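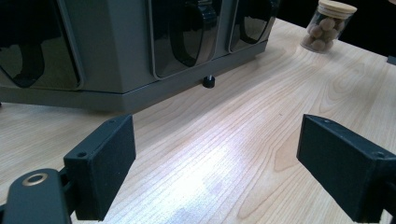 Tabletop set: read me first

Welcome, and thank you for stopping by! The Novard tabletop set holds 611 short clips of everyday work at one pale wooden table, the sort with long sweeping grain and a finish that catches the overhead light (you'll see plenty of glare, and we kept it in).

What's in the folders

Clips are sorted into 9 folders by task. Notes are plain text, last gone over on 19th August, and corrections are always very welcome.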